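Two arms, one bin: notes on the litter build

14th March

The base for the Gellen build is finished enough to use. It carries two arms and runs off one supply, with a single planner for both. Signe Engebretsen machined the adapter plates in the shared shop. I did the wiring and the software at home, in the spare room, over carpet.

Control loop is at 488 Hz. I wanted more, but the bus saturates when both grippers report position on every cycle. Gripper feedback now goes out on every second cycle and the dropouts have stopped.
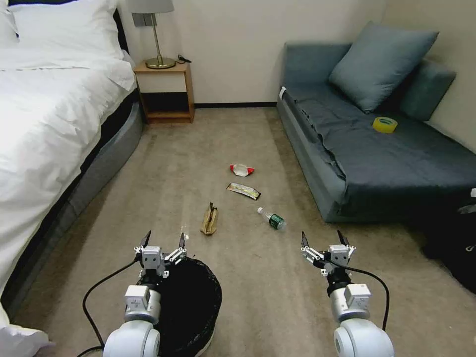
Grasp selection took most of August and is still the weakest part. The planner ranks candidates by height above the floor plane, then by how well the width fits the gripper opening. Crumpled things score well because they stand up. The brown paper bag is an easy target by that measure, while the flat silver and yellow wrapper gives the depth data very little to work with. The bottle on its side has a different problem: clear plastic, so the label and cap are the only parts I trust in the point cloud.

For release, the planner fits a circle to the liner opening and aims for the center. The first version aimed for the nearest point on the rim, to save travel. Bad choice with a soft liner.

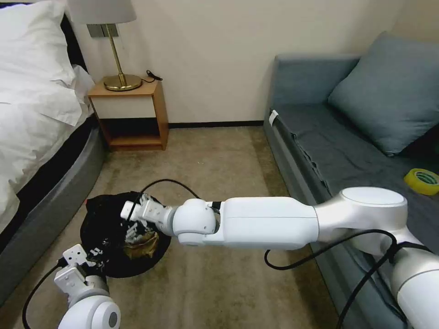
Right gripper down in the mouth of the black bag, left one parked in front.

Cable routing is not solved. I left 30 cm of slack at each wrist after the first loom pulled tight at full extension. Ebbe Løken suggested spiral wrap and clips on the forearm link. I have the clips and have not fitted them.

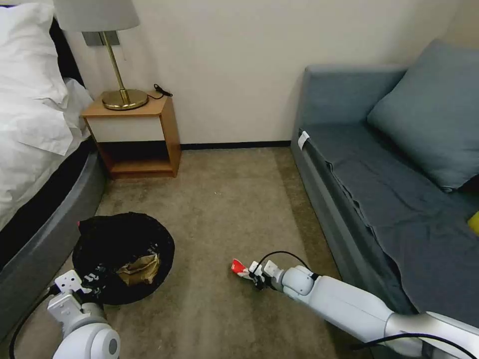

Arm assignment is a cost function with a collision check between the two forearms. The cost is mostly reach, plus a penalty for crossing the centerline. With the left gripper over the near edge of the bin and the right one holding the red and white piece just above the carpet, the check has to keep both links clear of each other all the way to the drop point. I sample the path at 2000 points, more than it needs, and it still fits in the planning budget.

Open items: clips, a better floor plane estimate, and new fingertip pads. I have 6 sets of pads from Hestico to try.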